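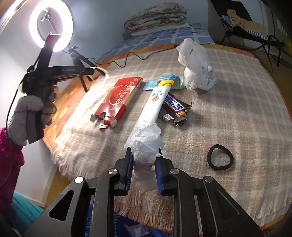
Skorel Acoustic Trials, progress report to the program manager
24 October 2023
Prepared by Itsuki Shimada

Period covered: from the close of the June sea trial to date.

Work package 1, towed array. The Jotov array was refitted with the replacement forward section and returned to the test tank. All channels respond. Three hydrophones in the aft section remain below the sensitivity limit in the specification and will be exchanged at the next opening of the hose. Self-noise at tow speeds up to 14 knots is within the contract figure. Above that speed the tail section vibrates and the low band is not usable. A longer drogue line has been ordered.

Work package 2, signal processing. The Mathias processor now runs the full detection chain on the ship-standard cabinet. The recordings from June were replayed from start to finish without a restart. The set contains 3661 labeled contacts, most of them merchant traffic. Classification of small surface craft is still weak when two craft are on similar bearings. The tracker merges them and does not always separate them again. A change to the association logic is in code review.

Work package 3, operator console. Diditz delivered the second console build two weeks behind plan. The bearing-time display has been accepted. The alert panel has not: acknowledged alerts reappear after a change of watch profile. Diditz has reproduced the fault and will supply a corrected build under the existing order.

Schedule. Harbor acceptance stays in its planned slot. The offshore trial depends on the drogue line and on range availability, and we carry some 15 days of float against it. If the line arrives late, the low-speed runs can go first.

Budget. Spending is within the approved total. Tank hire exceeded its line because of the second array installation, and the difference was met from travel. No additional funds are requested.

Decisions requested: approval of the revised tow speed limits for the offshore trial, and release of the second milestone payment for work package 2.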